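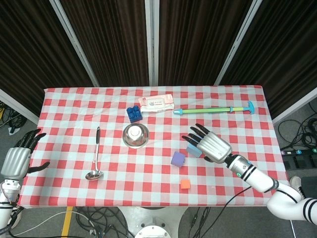

Jurko told me in the storage thread that I should stop looking for a bigger toy box and sort by what gets wet, and to post separately if I wanted details. So I'm posting separately.

# How do you store and clean water toys, foam cubes and kitchen things that all get used on one table?

**trudcombe_mornings**
Posted April 2024 in Cleaning and Storage - 178 views

We run a small play morning in the hall at Trudcombe. One table has turned into the general table, and it gets a bit of everything: small foam cubes, building blocks, a pump-style water squirter, and a stainless steel bowl and ladle for scooping and pouring. There is a pack of wet wipes on it most of the time too. It all sits on a red and white checkered tablecloth.

At the end of the session everything goes into one lidded bin, an Erance, the deep kind. Then it stays there until the next session. Last July we opened it after a break and the foam smelled musty. I threw the whole batch out. I would like to avoid doing that again.

What I want to know:

- Can foam cubes be washed at all, or is wiping the limit?
- How do you get the water out of a squirter like this? I pump it until nothing comes out and it still drips in the bin.
- Do the bowl and ladle need to be kept apart from the toys? They only get used for play, but they are real kitchen things and somebody always wants to put them back in the kitchen drawer.
- Is the cloth worth keeping? I like it, but small things get lost against the checks and it has to be dealt with every time.

We have 20 minutes to pack up before the next group needs the room. There is a sink but no dishwasher, and no place to leave things out overnight.

---

**Majimbun**
3,000 posts

Taking these in your order.

Foam. It depends on the foam. Squeeze a cube under water and let go. If it draws water in, it is open foam, and it will hold water in the middle long after the outside feels dry. Those I would only wipe, and I would keep them away from the water play. If it stays light and the water runs off, you can wash it in a bowl of warm water with a drop of dish soap, rinse, and roll it in a towel. Either way, don't use the wet wipes on foam as the regular method. They leave something behind and the surface gets tacky, and then it picks up lint. Wipes are fine for hands and for hard plastic.

Squirter. Pumping with the nozzle down leaves water behind the plunger. Pull the handle all the way out, hold it nozzle up, push, then turn it nozzle down and do it again. Do that a few times over the sink. Then store it with the handle pulled part way out so that air can get in. If yours comes apart, take it apart now and then and rinse the tube with warm water. I wouldn't force it if it doesn't want to come apart - the ends crack.

Bowl and ladle. Wash them with dish soap like any dishes, dry them with a towel, and keep them with the toys. Put a strip of colored tape on the ladle handle and on the underside of the bowl. Anyone in the kitchen who sees tape knows it isn't theirs. If they ever do go back to food use, take the tape off and wash them properly first. I would sooner buy a second ladle than pass one back and forth.

The bin. A deep bin with a tight lid is the main problem. Use two mesh bags inside it, one for dry things and one for anything that touched water, and carry the wet bag home with you. Hang it over the tub. It should be dry by the next morning unless your house is very damp.

---

**foldingtablefan**

just get rid of the foam. we did and the kids didn't notice. plastic blocks can go straight in the sink and they don't hold water

also 20 minutes is plenty, we do ours in 10

---

**two_sinks**

I agree with most of what Majimbun said, but I'd keep the cloth. We use one at our table and it does two useful jobs. It stops steel bowls from sliding and banging, and at pack-up you can lift the corners and carry all the small pieces to the sink side in one go. Take the bowl and anything heavy off first.

For losing things against the checks, put a plain tray in the middle and do the small pieces on that. A baking sheet works. We keep the water play on the tray too, so the cloth mostly stays dry.

Wash the cloth if your label allows it, and if not, wipe it on both sides and hang it over a chair while you do everything else. Fold it last. The underside is what people forget, and it's where ours went spotty.

One more thing on the foam. I keep a few spare cubes at home and swap them in each week, so the used ones get a full week on a rack. Small cubes are cheap enough for this. It would not be practical with the big soft blocks.

---

**trudcombe_mornings**

Thank you. I did the squeeze test at the sink and ours take in water, so the foam is moving to the rug with the dry toys and the squirter stays on the table side with the bowl and ladle. Tape is on. The squirter gave up a lot more water with the handle pulled out first.

I'm keeping the cloth for now and will try the tray. Does anyone know if the mesh bags need to be the fine kind, or will an onion bag do?

**two_sinks**

Onion bag is fine for the squirter and the ladle. Use a fine one for small blocks, the corners poke through.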